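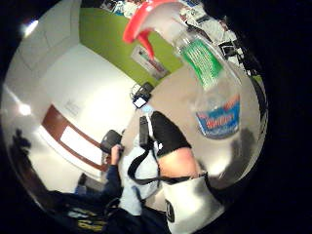

How much cleaning spray do you need for one kitchen worktop? Two squirts on a damp cloth will do it, and a third if somebody's been frying.

I say this as a person who used to soak everything. Proper puddles. Then I'd spend ages buffing the streaks out and wonder why a bottle only lasted me till the end of the week.

Sanne Hendriks from upstairs put me right in January. She sprays the cloth and leaves the worktop alone. I tried it on the hob side first and it came up fine – no smears, no sticky patch by the kettle.

So now I'm on a mission to finish what I've got before buying any more. I went through the cupboard under the sink and pulled out 8 bottles. Eight! 4 of them were glass cleaner. I have two windows.

The trigger bottle with the blue label and the big red name on it is mostly empty, so that one's getting used up first. I like a see-through bottle, you know where you are with it.

Tip for anyone with a trigger that's gone stiff: take the top off, stand it in a mug of warm water for 10 minutes, then pump it a few times over the sink. Worked on my old Poltar one, which I'd been about to bin.

Gerrit Verhoeven asked if you can tip the ends of different bottles together. Please don't!! Some of them really shouldn't be mixed and the fumes can be nasty. Finish one, rinse it, move on.

Bathroom shelf next. There are two shower sprays up there and I have no memory of buying either – will report back when I've had a cup of tea.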